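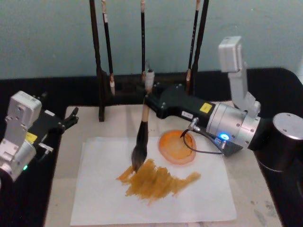
Mehrangiz Ahmadpour had been told to paint a mountain, and by teatime she had painted a gravy stain.

"It has energy," said Houshang Parsa, who ran the Dultcombe evening class and had been saying this since the first week. He said it about everyone's. He had said it about the sheet Finlay Imrie used to blot his brush.

She tilted her head. There was a dark bit in the middle, where she had lost her nerve and gone over it again, and a tail going off to the right, where she had got it back too suddenly. Ochre had been a mistake. Everyone else's mountains were blue.

"What is it?" asked Finlay, leaning over.

"Mount Tranen."

"Where's that?"

"Abroad," said Mehrangiz, who had made it up while he was still drawing breath.

Finlay nodded as though he'd been there and found it expensive.

The trouble was the brush. It was a fat, thirsty thing that held half a jar of paint and let it go when it felt like it. You were meant to keep it upright and breathe out as you pressed. Mehrangiz kept it upright and held her breath, and every third stroke had to stop for air. Her sister had paid 31 pounds for it, so there was no question of changing to a smaller one.

The spring show opened with 20 pictures, hung in the corridor by the library toilets. Houshang chose them himself. He put Mount Tranen at the far end, next to the fire extinguisher, with a card saying 200 pounds, which was what he put on everything so as not to hurt anyone.

On the second evening a man called Rostam Kordestani stood in front of it for so long that she went over to see if he was ill.

"My father's dog," he said. "Lying down. You've got the tail exactly."

Mehrangiz looked at the thin streak on the right. She looked at the card, which said Mount Tranen in Houshang's best capitals.

"Tranen," said Rostam Kordestani. "Lovely name for a dog. Ours was Kevin."

He had his chequebook out. She lent him a pen and stood so that her shoulder covered the word Mount.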